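Clirkik two-door fridge, small white one - my review after moving it in

OK so quick one, I have 18 other things to do today but three people on the forum asked me and I said I would write it up.

Background. Our old fridge was a big silver thing that came with the apartment and it died in October. Freezer went first, then the rest. Landlord in Lakville said he would replace it or take money off the rent, we took the money off the rent and bought our own. Budget was under 700. Paid 679 with delivery, haul-away of the old one not included, which annoyed me. More on that.

What it is: white, two compartments, upper door and lower door. Upper is the fridge part. Lower is the freezer. No water dispenser, no screen, no app. I wanted none of those.

Delivery. Two guys, fast, polite, no shoe covers. They wanted to leave it in the hallway. Had to ask twice to get it in the kitchen. Box and foam they left with us - so check that before you order, I had a fridge-sized box on the balcony for over a week. Leave it standing a few hours before you plug it in. The manual says so but on page 29, after all the warnings about ladders (??).

Shelves. This is what I care about most so I'll go on a bit. The shelves in the upper part lift out without a fight. Old one, you had to take the whole door to some weird angle and tip everything. With this I can pull a shelf with one hand, rinse it, put it back. There's a little stop at the back so it doesn't shoot out when you tug. The height settings are a bit coarse though. I want one notch between the second and third and it isn't there, so a tall juice carton either fits with a mile of air over it or not at all. Small complaint but I hit it every day.

Fruit. I keep fruit on the open shelf and not in the drawer, because in the drawer it gets forgotten and then it gets soft and then it gets thrown out. My mother does it the other way and we have had this argument for years. On the shelf, at eye level, it gets eaten. Apples last a good long time there. Grapes less so, grapes want a bag.

How I unload groceries now, as somebody asked. White table right next to the fridge, yellow plastic basket on it. Everything cold goes in the basket first. Then the basket sits by the open door and things go straight across onto the shelf. No walking back and forth with the door hanging open. The basket was a couple of dollars from the Drarness store by the bus station and it's the best part of this whole setup, which is kind of sad given what the fridge cost. 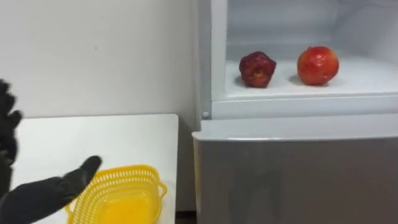 Eirini Fragkou wrote to me that she has the same model and does it backwards: basket lives inside the fridge, on the bottom shelf, and she pulls the whole thing out onto the counter when she cooks. She says it keeps the small stuff from rolling to the back, and that lemons in particular were a problem before. She also says her door started to squeak in the second month and that a drop of cooking oil on the hinge fixed it for a while, then it came back.

I tried the basket-inside way for a weekend. Works if your basket is narrow. Mine takes up too much of the shelf and then I'm stacking yogurt on top of it and we're back to chaos. No squeak here so far but I'm listening for it now, thanks Eirini.

Door. Swings wide enough with the table on the left, but if you have a wall on the hinge side leave a hand's width or more or the shelves won't slide out all the way. I had it too tight at first and had to drag the thing forward again, full of food, at 11 at night. Don't do that. The feet turn by hand until there's weight in the fridge and then they don't, so level it empty.

The door seal is good. Nice solid pull. If you close it and want to reopen right away it holds for a second or two, so you stand there tugging like an idiot. Normal I think, the old one was so leaky I forgot.

Noise. Quiet most of the time. Then a click, a hum, maybe a gurgle. The kitchen is open to the room where I sleep, more or less, and I stopped hearing it after the first week. My partner still hears it. Depends on the person. If you're a light sleeper go stand next to one in a store at opening time before the music is on.

Temperature. The dial goes from 1 to 5 with no degrees on it, which is dumb. I put a cheap thermometer in there. At 3 it sat where I wanted. At 4 the lettuce at the very back got icy edges. At 2 the milk was fine but not cold cold. So 3. Back of the top shelf is the coldest spot in mine, don't put cucumbers there, I lost two.

Freezer part. Fine. Two drawers, the lower one shallow because of the machinery behind it. A frozen pizza goes in flat in the upper drawer only, and only without the box. Ice tray that comes with it is terrible, flimsy, spills on the way. Use your own. No frost so far but it's early to say anything.

Light. One light at the top. With a loaded top shelf the bottom of the fridge is pretty dark. I'd pay ten more dollars for a second light. Would have been the first thing I'd add if I was in charge over there.

Cleaning. White shows everything. Fingerprints not so much, but tomato sauce, coffee, whatever was on your hands. Comes off with a damp cloth and dish soap. Don't use the rough side of the sponge, I did that once next to the handle and there's a dull patch there now. The rubber seal has folds and crumbs get in the folds. Old toothbrush.

Table height, small thing but. If you put a table beside it like I did, check that the top lines up somewhere near the shelf you use most. Mine is a little lower than I'd like. Lifting a full basket that last bit isn't hard, but with a bad shoulder you'd notice it. Hüsnü Altıntaş on the forum has his table on blocks for this reason and swears by it. I'm not doing blocks.

Compared with the Waweru one, which was the other on my list: the Waweru has better notches for the shelves and a proper second light, but it's wider and would of blocked the drawer with the cutlery in it. Also more money. If you've got the space I'd look at it. The listing for the Clirkik had some 4,000 ratings when I ordered and I read way too many of them, most were about delivery and not about the fridge. The bad ones were nearly all dents. Mine had no dents, check the back before the guys leave though.

Haul-away. Not included, like I said. They quote you a price on the phone that isn't on the site. I ended up giving the old one to a repair place that picks up for free if you get it down to the street yourself. Third floor. My back is still mad at me.

Good: shelves come out easy, seal, quiet enough, size, price was OK
Bad: dial with no degrees, coarse notches, one light, ice tray, box left behind

Would I buy it again, yes at this price. Not at full price. It was discounted when I got it and I have seen it go back up since, so wait for a sale if the one you have is still runing.

Will update if the squeak starts. Ask below if I forgot something, I check in most evenings. Oh and the manual says the door can be switched to open from the other side. Haven't tried, you need a screwdriver and a second person and I had one of those.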